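Undanis Greifmodul P 200 -- Zweifinger-Parallelgreifer für Haushalt und Werkstatt
Artikel 106, Vertrieb: Plakine, Redaktion Geräte 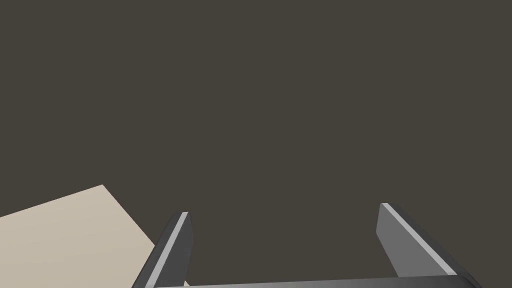 Was der Hersteller verspricht
Undanis bewirbt das Modul als »Küchenhilfe und Werkbankkollege«. Es soll Besteck einräumen, Schrauben sortieren, Wäsche falten und Regale auffüllen. Im Prospekt geht das alles flüssig. Wir führen den Greifer trotzdem nicht unter Haushaltsgeräte, sondern unter Entwicklungsbedarf, und dort bleibt er vorerst.

Was er nach unserer Erfahrung kann
Feste Teile mit parallelen Flächen greifen, wenn sie immer am selben Platz liegen. Elli Kokkonen hat das Modul im März in unserer Werkstatt betrieben und 100 Holzklötze umsetzen lassen. Das lief ordentlich. Bei Geschirrtüchern war nach wenigen Versuchen Schluss -- der Stoff rutschte weg oder wurde doppelt gefasst. Gläser haben wir ihm gar nicht erst gegeben.

Zur Simulation
Die Software Tetine liegt bei. Man sieht darin den geöffneten Greifer von hinten, graue Finger vor dunkler Fläche, links unten eine helle Platte. So aufgeräumt ist keine Spüle. Ein Ablauf, der in Tetine sauber durchläuft, sagt wenig darüber, was neben Krümeln, Kabeln und einem halb offenen Schubfach passiert. Für erste Wegplanung taugt das Programm, als Beleg für Alltagstauglichkeit nicht.

Technische Angaben
Bauart: Parallelgreifer, zwei Finger
Traglast laut Hersteller: 200 g
Wechselfinger: Antoniadis, separat erhältlich
Software: Tetine, Einzelplatzlizenz
Nicht enthalten: Roboterarm, Netzteil, Kamera

Preis
3.000 Euro zzgl. Versand. Für das Geld bekommt man eine sehr gute Spülmaschine, und die räumt sich allerdings auch nicht selbst ein.

Für wen
Hochschulen, Bastler mit Geduld, Betriebe mit immer gleichen Kleinteilen. Wer eine Entlastung im Haushalt sucht, sollte warten. Vorführung nach Absprache, bitte eigene Werkstücke mitbringen -- auch die schwierigen.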